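Fatis Home Arm, Installation and First Use
Revised 31 January 2019

## 4. Setting Up a Laundry Routine

This section applies to units supplied with the Stimine gripper. Complete Section 3 (Leveling and Power) before you begin. The routine moves garments between a basket and a washing machine. It does not add detergent, close the lid, or start a wash cycle. These tasks remain with the user.

### 4.1 Placing the unit

1. Turn off the arm at the base switch.
2. Place the base on a hard, level floor, within reach of both the basket and the washer. Do not stand the base on a rug or mat.
3. Leave at least 500 mm of clear floor between the base and the washer.
4. Place the basket beside the base, with its opening facing up and its handles folded down.
5. Check that the cables under the arm hang freely through the full turn of the shoulder joint.

**Caution:** Keep hands, hair, and loose clothing away from the arm whenever the status light is green. Children and pets must be kept out of the room while a routine is running.
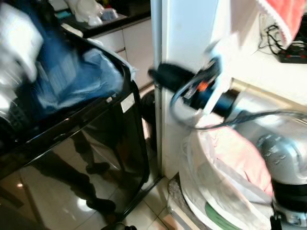 *Fatis Customer Documentation Group, Drunddale*

### 4.2 Teaching the pick and drop points

1. Turn on the arm and wait for the status light to change from amber to green.
2. Select **Routines > Laundry > Teach** on the tablet.
3. Guide the arm by hand until the gripper is over the middle of the basket. Press **Save Pick**.
4. Raise the arm to its travel height. The gripper must pass above the rim of the washer with a garment hanging from it. Press **Save Travel**.
5. Open the washer lid fully. Guide the gripper over the drum opening and press **Save Drop**.
6. Return the arm to its rest position and press **Finish**.

**Note:** Glossy black surfaces can mislead the distance sensor. If the tablet shows code 91, repeat step 5 with the room lights dimmed.

### 4.3 Running the first load

Begin with a small load. Jeans, towels, and bed linen hang well below the gripper and should be tried only after the arm has moved several light items without a fault.

1. Confirm that the washer is switched off and the lid is open.
2. Set the arm speed to 20 percent.
3. Press **Start** and remain in the room.
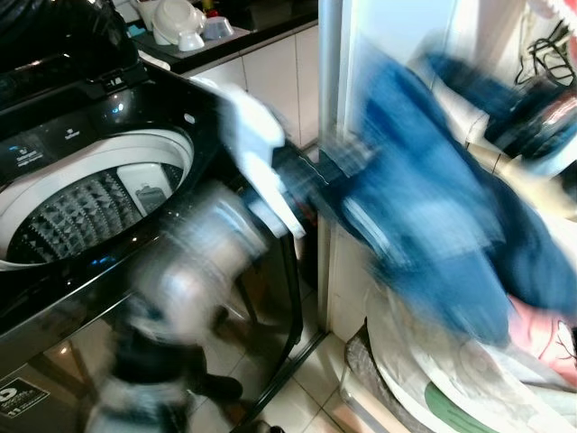 4. If a garment catches on the rim or on the arm, press the red stop button on the tablet. Free the garment by hand only after the status light has gone out.
5. When the load is complete, check the floor and the gap behind the washer for dropped items.

Speed may be increased once a full load has been moved without a stop. The gripper pads should be inspected every month and replaced after about 3000 picks. Replacement pads are supplied by Nowakowski under the service plan. Requests for an on-site visit should be addressed to Barbara Kubiak, Service Desk, with the serial number from the underside of the base.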